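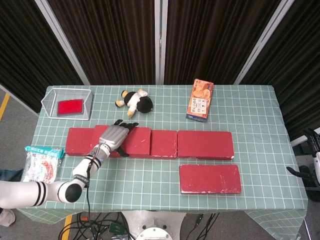
News from the Utville group
5/29/20

This spring our group finished the first full round of collecting examples for Indel, the learning system that many of you asked about after the last newsletter. I was asked to write a few words on how the work goes day by day, so I will try to do it without too many technical terms.

The idea of Indel is simple to say. We do not write a program that tells the arm where to go. We guide the arm through a task ourselves, and we save everything that happens during this time: the position of each joint, the closing of the fingers, the pictures from the cameras. One such recording we call an episode. When there are enough episodes of one task, the system is trained on them, and after this it must do the task alone.

For the first round we chose work with red blocks. The blocks are old and their corners are already white from use, but we decided to keep them. A new block has clean edges and is easy to find for a camera. In a real kitchen or a real workshop most things have scratches, and we would like the system to meet scratches early. The blocks have also more than one shape. Some are short like a small brick, and others are longer and flat. The hand must come down in a different way for each shape, and when the blocks stand end to end in a row, there is very little free space for the thumb. This is the part that new operators find the hardest. They bring the hand down too fast, the thumb lands on top of the neighbor block, and the episode has to be thrown away.

The target was 100 good episodes for each task, and there were 4 tasks. "Good" has a strict meaning for us. The block must be held without slipping, it must arrive at the right place, and the operator must not stop in the middle to think. A long pause looks like nothing to a person, but the system learns the pause too. In our first training we had an arm that waited above the table for several seconds before every grasp, very politely, and it took us some days to understand that it learned this from us.

We put other things on the table as well: a snack box, a soft toy, a packaged food bag, a see-through basket. They are moved between the episodes. If the table has only blocks on it, the system can learn that anything on the cloth is a block. With a penguin-like toy near the back edge it has to look more carefully. The cloth with the white grid is there for us people. The operators use the lines to put the blocks back to a start position, and then to shift them by one square for the next episode.

Oğuzhan Tokgöz checked all of the recordings, and he asked me to pass on two requests to everybody who operates the arms. First, please write your note directly after the episode and not at the end of the session. Many notes from the early sessions say only "ok" or "bad", and for the bad ones we do not know any more what was wrong. Second, please pull the cloth flat before you begin. A fold under a block makes it stand a little higher on one side, and the recordings from such a table are difficult to compare.

The results until now are mixed. With the short blocks the system does quite well. The long flat ones are still a problem, because the fingers often close near one end and the block turns in the hand. Our partners at Gisier think that we need more episodes where the grasp begins badly and the operator corrects it. I agree with them – we threw away too many of these in the beginning, as we believed that only perfect examples are useful.

The second round will start in August and will be done together with the Taipe team. It will include tasks for two hands, for example passing a block from one hand to the other. We are looking for 5 more operators. Experience with robots is not necessary, but you should be patient and able to repeat the same movement many times with the same care. Training takes one afternoon. If you are interested, please write to the group office before the end of next month and tell us which hours are good for you.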